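WORK AND AUTOMATION
Handout 6: The bathroom, and who does it now

Read this before the seminar. It is shorter than last week's and has fewer diagrams, which several of you asked for.

1. Where we have got to

So far the course has dealt with workplaces built for machines: the bottling hall, the parcel shed, the car plant with its yellow lines on the floor. The people in those places fit themselves in around the equipment. Hotel housekeeping is the other way round. The room was built for guests, the guests have left it in whatever state they fancied, and anything that wants to work there has to cope.

Our case for this week is Brommont, a serviced-apartment business that has asked a contractor, Virkurex, to find out which bathroom tasks a humanoid robot might take on. The job sheet covers clearing the counter, wiping it, and putting things back. A housekeeper does all this while thinking about lunch.

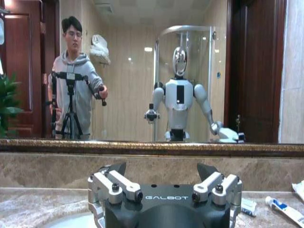
Bear in mind how housekeeping is paid for. At Brommont, as in much of the trade, a shift is planned by the number of rooms, and each room carries an allowance in minutes. The allowance assumes an average guest. Housekeepers have never met this guest and would very much like to. A decent part of their skill lies in deciding, on the doorstep, which rooms will be quick and which will eat the morning, and then juggling the order so that the day still adds up.

Keep that juggling in mind, for it appears nowhere in the job description.

2. Tasks and jobs

The usual mistake in this field is to list the tasks in a job, tick off those a machine can do, and announce the percentage. Brommont's first paper did exactly this. It broke the bathroom into 5 tasks and gave each a score. "Noticing things" was not among them.

Try it yourselves with a single item. A small packet has been left by the basin. Is it rubbish, is it the guest's, or is it ours and due to be replaced? A housekeeper settles this in a glance, using whether the guest is staying on, what else is lying near it, and a long memory of complaints. Picking the thing up is the easy bit for her. For a machine the picking up is a problem too, so it has two problems where she has half of one.
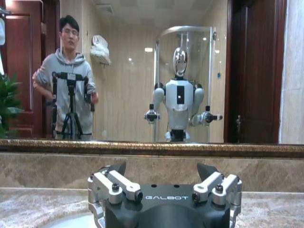

Fig. 2. Robot at the marble counter, seen in the mirror with a colleague and his tripod.

3. The new work

Automation papers are good at counting hours saved and poor at counting hours invented. The Brommont trial invented a fair number. Somebody has to lay out the counter before each run. Somebody has to record how a person does the task, over and over, so that there is something to learn from; the plan called for 3,000 recordings. Somebody has to watch, label and throw out the bad ones. The software for this last job is called Trultell, and the staff have other names for it.

Questions to ask about any new work of this sort:

Who gets it? At Brommont, 2 housekeepers were moved across to help with the recordings. The rest of the team covered their rooms, which the first paper filed under "no impact on staffing".

What is it paid? The two kept their housekeeping rate. Their new duties were described as "lighter". Standing still and holding something out in front of you for up to 6 hours is light in roughly the sense that a wet mattress is soft.

Whose knowledge is it? The way an experienced cleaner goes round a tap has been worked out over years. Once recorded, it sits on a contractor's server. The agreement with Virkurex gives two pages to damaged marble and one line to this.

Who is blamed? When a guest's toothpaste vanishes, the complaint still goes to housekeeping.

4. What the staff said

Lungu, the small consultancy brought in to interview the team, expected worry about redundancy and found some. Far more of the talk was about pace. If the machine takes the easy surfaces, the people are left with the hard ones all day, and the minutes allowed per room will probably be cut to match. One housekeeper said the plain wiping was when she got her breath back. Another wanted to know if it did toilets. On being told that this was outside the present scope, she said she had thought as much.
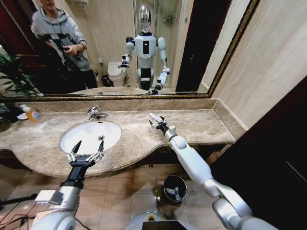
5. For the seminar

Come with notes on the following. A page is plenty.

Take any job you have done for money and write down the parts of it that gave you a rest. Which of them would be automated first?

Redraw Brommont's task list with the missing work put back in, including the work the trial itself created.

Draft one clause for the Virkurex agreement dealing with recorded skill. It should be in words a housekeeper would sign.

Anyone who has worked in a hotel is excused the first exercise and will be asked to speak instead. The room has changed again; check the board by the lifts.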